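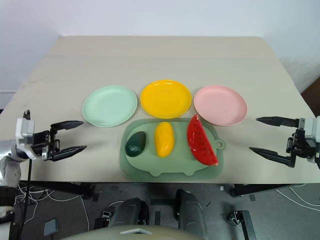

Potdale Money Board > Retirement and Savings > Fee-only vs. percentage, round 341

dull_nickel wrote:
My wife and I have an adviser at a small outfit called Onard. He charges 1 percent of whatever we have with him, every year, taken out quarterly so gently you'd think it was a massage. I added it up last night for the first time and now I can't un-add it. For that money we get a meeting in June, a folder, and a pie chart in shades of blue.

A woman at Dogbe Planning has offered to do a full plan for a flat $1504, then $94 an hour if we have questions. My wife thinks we should stay put because "he knows us." He called her Karen in the last meeting. Her name is Carol.

What would you do? We're both 58, house paid off, two 401(k)s and an old IRA I keep forgetting the password to.

tallgrass_ed wrote:
Flat fee. Next question.

MarlaInTheMiddle wrote:
Ed, you say that to everybody. Somebody asked about car insurance last week and you told them flat fee.

tallgrass_ed wrote:
And I stand by it.

Ekow Sarpong wrote:
I'll take the unpopular side. I've paid a percentage for 10 years and I don't regret it. I know what I'm paying for, and it's mostly a man who doesn't pick up the phone when I want to sell everything. He lets it go to voicemail and calls back the next morning. By then I've had breakfast and the urge has passed. In 2011 that voicemail saved me more than his fee, and I have the statements to show it.

If you're the type who never looks, go flat. If you look every day, ask yourself what you'd have done the last time things dropped.

dull_nickel wrote:
I look every day. I've never sold anything, but I've sighed pretty hard.

porchlight44 wrote:
Before you decide anything, find out what the funds cost on top of the 1 percent. I was with a percentage guy who had me in funds charging another 0.9. So it was close to two percent a year to be told I was "well positioned." Ask him in writing for the all-in number. Not on the phone. They're wonderful on the phone.

Ekow Sarpong wrote:
Agree with porchlight on that. Get it in writing whichever way you go, and ask the flat-fee person too. Some of them sell insurance on the side and the flat fee is the cover charge.

Efua Yakubu wrote:
I switched to hourly two years ago, so a few notes from the other side.

The plan was good. Forty pages, and I read maybe twelve. It told me to move my bond funds into the IRA, fix my beneficiaries (my ex was still on one, that was a fun afternoon) and hold off on Social Security until 70.

Then she emailed it to me and that was that. You do the work yourself. I spent three evenings on hold with Ulard trying to move one account, and they wanted a form stamped by a bank that no longer has a branch near me. With your current guy, he'd do the hold music. Put a price on that, because I didn't.

I'd still do it again. But the hourly thing has a catch: I have questions I don't ask because I can hear the meter.

MarlaInTheMiddle wrote:
The meter thing is real. I once cut off a lawyer in the middle of telling me about his kid's soccer team. I'd have listened for free.

tallgrass_ed wrote:
So write your questions down and ask them all at once. One hour, $94. People spend more than that on a bad dinner.

Efua Yakubu wrote:
You're right and I still don't do it, Ed. Knowing better has never been my problem.

quietbob wrote:
Why does anybody need either one? Target date fund, go outside. Been doing it since I was 40.

Ekow Sarpong wrote:
Bob, that's fine while you're putting money in. He's 58 with three accounts, he's about to start taking it out, and the tax part is where people get hurt. Which account first, whether to convert some before 70, what to do about health insurance until 65. A target date fund has no opinion on any of that.

quietbob wrote:
It's what I like about it.

porchlight44 wrote:
Also, OP, you can keep the Onard guy and pay for the flat plan once. If the two of them agree, you've bought some peace. If they don't, you've learned something for $1504.

tallgrass_ed wrote:
Now he's paying both of them. This thread is going the wrong direction.

dull_nickel wrote:
Update. I emailed Onard and asked for the all-in number in writing. He called me. I said I'd rather have it by email. He said he'd "circle back." Carol was listening from the hallway and said, "Did he ask how Karen is?"

He had, as it happens. We're meeting the Dogbe woman next week and Carol is writing the questions. Still need to find that IRA password.

quietbob wrote:
Try your dog's name.

dull_nickel wrote:
Which dog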